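4.3 Cloth handling with the home-built pair

The Clirnden plans promise that two people with a drill press and a free month can build a pair of hand-held grippers good enough to collect folding data at home. We built our pair at Grilimby, a shared workshop, from the second release of the plans, and took it to a bedroom for the trials in this section. The promise rests on a test by Grostier in which 200 folds were logged with no slipped grasps. We have read the Grostier notes several times and still can't find what was folded. Towels are a fair guess, and towels are kind to any gripper.

We used clothes instead, mostly striped knits and shirts, on a made bed. A bed gives under the fingers. A bench does not, and the finger angle in the plans was clearly chosen over a bench.

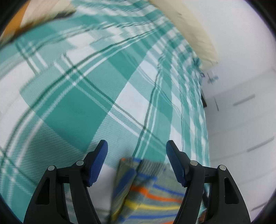
Grasp depth is the first thing the plans leave to the builder. They say to close "at the surface," which means little when the surface is soft and the garment on it is thin. Too shallow and the tips skate; too deep and they come up with the bedding as well. The pads are blue and ribbed along their edges, angled inward so that they face each other across a gap, and with a striped cloth between the fingers and a plaid sheet under it, the operator has to judge from the wrist camera whether one layer or two is being taken. On plain bedding the judgment would be harder still. The plans treat this as a matter of practice. We think it is a design fault, and a force reading at the pivot would go some way toward fixing it, though the linkage leaves little room for a sensor.

The second problem is play in the joints. Each finger turns on two pins, and the holes we drilled at Grilimby were not all true. After we refitted the pins the left finger still led the right by a small amount, which the tracking software reads as motion of the hand. Jireš, the calibration routine supplied with the plans, asks for 2000 samples of an empty open-and-close cycle and then reports a single error value. Ours passed. It passed again with one pin deliberately loosened, and we stopped trusting the value at that point.

Working with two grippers makes matters worse, as the errors of the pair add up in the distance between the hands. Figure 4 gives the arrangement used for sweaters: one gripper on the lower part of the body, the other coming in from the side.

Figure 4. Two hand-held grippers at a striped sweater on the bed.

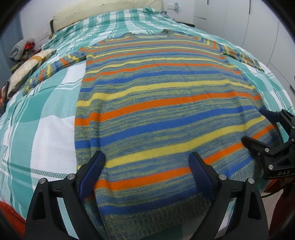

An early reader of this section objected that we were blaming the plans for our own drilling, and that a builder with a better jig would see none of this. The same reader asked why we had not simply bought pins one size up. Both points are fair. Our answer is that the plans are sold on the claim that no jig is needed, and that a larger pin hides the play for a while without removing it. We did order the larger pins in March and will report on them if they last.

We also disagree with the advice on how to lay a garment out. The plans call for it flat and square to the operator, collar away, hem near. It is a sensible start for a T-shirt, with its short sleeves and plain outline. For a long-sleeved sweater it puts both cuffs at the far end of the reach, where wrist tracking was at its poorest in our logs. Of the 202 recordings we kept, the ones we would show to a sceptic are nearly all T-shirts, and we suspect that other home builders have made the same quiet selection.
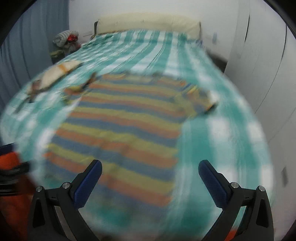 4.4 What the logs can and cannot support

We use the logs to compare one finger setting with another on the same bed. We do not use them to claim a success rate. A fold was marked good by the person who made it, who by then had been holding the grippers for most of an afternoon and wanted to go home. The Grostier notes don't say who did their marking either.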